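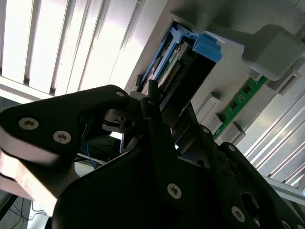 The Quiet Joy of a Well-Made Bundle

Search the magazine
Enter keyword or topic
Go

At half past nine on a Wednesday morning, Jocelyn Landry is going through a stranger's paperwork with a ruler in one hand and a pencil behind her ear. The stranger is suing a kitchen fitter. The paperwork came in a carrier bag.

"Oh, this is lovely," she says, pulling out a quote with the fitter's handwriting all over it. "Look at that. He's initialled the change. She had no idea this mattered and it's the best thing in the bag."

I had come to Kukalen expecting to write about legal advice, or the lack of it. Kukalen is a drop-in run from two rooms over a dry cleaner's, and it helps people who are bringing or defending small civil claims without a lawyer. But the advice is only a slice of what goes on. What Landry and her colleagues really teach is the bundle: the set of papers, in order and with page numbers, that a judge will have open on the desk when your case is called. I have come away a complete convert. I think bundles are wonderful, and I'd like to tell you why.

First, a bundle makes you decide what you are arguing about. Most people arrive with a grievance that has been growing for months, and it has roots everywhere - the rude phone call, the missed Saturday, the brother-in-law who warned them. All of it feels like the case. Then you sit them down and ask which piece of paper proves which point, and the thing starts to take shape in front of you. The rude phone call goes. The missed Saturday stays, if there's a text message agreeing to it. I watched a retired bus driver go from furious to fascinated in the space of one cup of tea, and by the end he was telling Landry which of his own letters were no use.

The woman with the kitchen started with 199 pages. She had printed every email, and every email had the whole chain underneath it, so the same four lines about worktops turned up again and again. By lunchtime the pile was down to 58, and her claim was a good deal stronger for it. What was left ran like a short story: the quote, the change to the quote, the deposit, the promise, the photographs, the letter asking for her money back, the reply.

"Dates," says Landry, when I ask what she would teach if she could teach only one thing. "Put it in date order. People want to put their best page first, and I understand that, but the judge wasn't there. The judge needs to walk through it the way it happened."

Then there's the index, which I had imagined as a chore and now regard as a small art. A good entry says what a document is, who sent it and when, and stops. "Email from Skirik to claimant, 4pm, offering repair" is a good entry. "Skirik's disgraceful email" is a bad one, however disgraceful the email may be. Landry is strict about this and also very funny about it. She keeps a list of banned adjectives taped inside a cupboard door and adds to it most weeks.
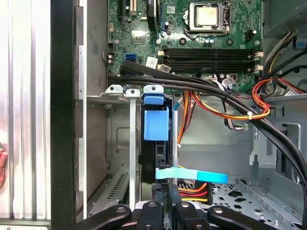
The same restraint goes for the witness statement, which sits near the front and does most of the talking. Landry likes numbered paragraphs and short ones. She likes a page reference in brackets every time a document is mentioned, so that nobody has to go hunting. Above all she likes people to say what they saw and heard for themselves. If your neighbour heard the fitter swear at the sink, your neighbour had better write a statement too.

I asked to see one of her favourites, and she went straight to the shelf. It belonged to a tailor called Triệu, who had agreed to let it be used for teaching. He had bought an industrial steam press from a supplier, Wovutix, and it had broken down, been mended and broken down again. His bundle is a beauty. There is a one-page list of every breakdown with the date, what went wrong and who came out to it. There are the invoices for the work he had to send elsewhere. There are two photographs, where most of us would have put in twenty. His statement runs to 6 numbered paragraphs, and I could have explained the whole dispute to a friend on the bus home.

He settled before the hearing. Landry is careful not to claim that the paperwork did it, and plenty of claims settle for reasons that never get written down. Still, the other side has to read your bundle too, and a clear one shows them exactly what they would be facing. I can't be the only person who finds that cheering.

It would be silly to pretend that any of this makes up for having a lawyer when you need one. Some of the people who climb the stairs have a case that is too big or too tangled, or have left it too late, and Landry tells them so kindly and early and gives them a list of solicitors. Court fees still have to be found. The waiting is dreadful. And there are people for whom a stack of letters is frightening in itself, who haven't opened the last three envelopes and have brought them in still sealed. Those sessions are slow. One of the team opens the post with them, one envelope at a time, and sorting can wait until next week.

But I keep thinking about the woman with the kitchen. She had been given a 30 minute slot for her hearing, and when she first sat down she said it was an insult, after everything. Half an hour! By two o'clock she had her pages in a lever arch file with a contents list at the front, and she was practising. Landry played the judge. "Where do I find the deposit?" she asked, and the woman said, "Page eleven," without looking down.

They did it again with the photographs, and again with the reply. Then she asked if she could borrow the hole punch, as she had remembered one more letter at home.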